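Clekus egg-and-box demos – data card
by Mariann Virág
Updated in June | 14 comments | Share

Hi, and welcome to the messy corner of the project! This is the data card for the teleoperated demos I recorded in Vidholm, our little simulated tabletop. One arm, one egg, one box with a hinged lid, and a person (mostly me, sometimes Ferenc Fekete) driving the whole thing by remote control from a desk chair. The task name in the files is egg_to_box, and the instruction text that goes with every episode is "put the egg in the wooden box".
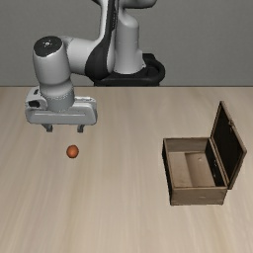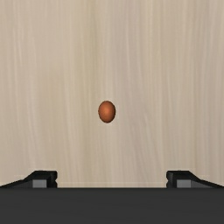

Egg on the table, gripper still open and empty, in both views: the first takes in the arm and the box, the second looks down past the fingers.

## What you get

There are 200 episodes in the main folder and another 45 in a folder called extras, which is where I put the ones with odd grasps or long pauses. Each episode is its own file with the two camera streams, the joint positions, the gripper opening, the commands I sent and a success flag. The commands and the measured positions are separate arrays, so please check which one you're loading. I mixed them up myself and lost most of an afternoon to it!

The longest episode runs to 3,000 steps (that's Ferenc, who likes to line things up forever). If your loader wants a fixed length, pad at the end and use the mask. Don't trim from the front, you'd lose the approach.

## How the driving works

I use a handheld controller we call the Bozsik. Moving it moves the gripper, twisting it turns the wrist, and the trigger closes the fingers. There's a clutch button too, so you can let go of the arm, put your hand somewhere comfortable and pick up again where you left off. You'll see those moments in the data as flat stretches in the command array. I left them in on purpose, but there's a clutch flag if you want to drop them.

My own habit is to get straight above the egg first, using the overall view, and then switch my eyes to the wrist view for the last part. Ferenc comes in lower and more from the side. Both styles are in here and the operator field tells you who was driving. I'd keep them mixed for a first training run, then try splitting them if your policy starts dithering halfway down.

## Success and failure

An episode counts as a success when the egg is inside the box, the fingers are open and the gripper has moved clear. Closing the lid isn't part of the task. People keep asking me that – it's a separate task and it will get its own card once I'm happy with the hinge.

98 episodes in the main folder have been checked by eye from start to finish. The rest only have the automatic flag, and I know it's too generous when the egg ends up balanced on the rim. Look at the field checked_by before you quote any success rates, pretty please.

## Known annoyances

- The egg can't crack. You can squeeze as hard as you like and the simulator won't mind, so don't expect gentle grip forces from this set.
- Timestamps are simulator time. Wall clock time is in the log, but it jumps whenever I paused for coffee.
- Older files call the gripper value "width", newer ones "opening". Same thing, same units. The Detia loader handles both.
- We've never tried any of this on a real arm. If you do, write to me, I'd love to hear how it went!

Questions and broken files: use the contact form and put "egg" in the subject line.

© Clekus | Contact | Back to top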